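# Dramham Robotics Club Moves First Round to Simulation

The Dramham student robotics club will run the first round of its October contest in simulation, with 8 teams entered.
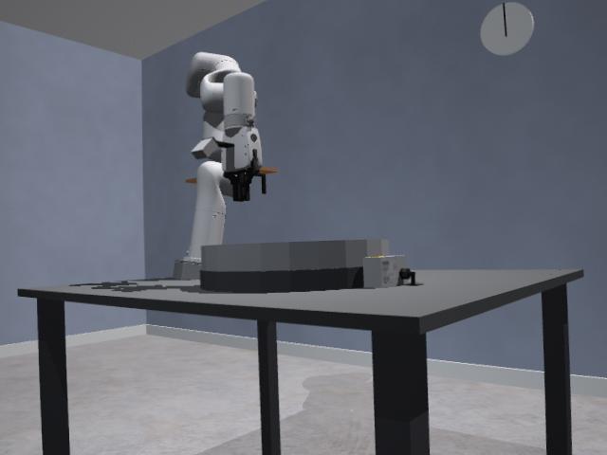 When do teams get time on the real arm? After the simulated round, when the top 5 move to the lab.

Each team submits one control program, limited to 1000 lines. Scoring is automatic - collisions cost points, and late entries are not run. Hertta Kemppainen, the club's adviser, will post results at noon.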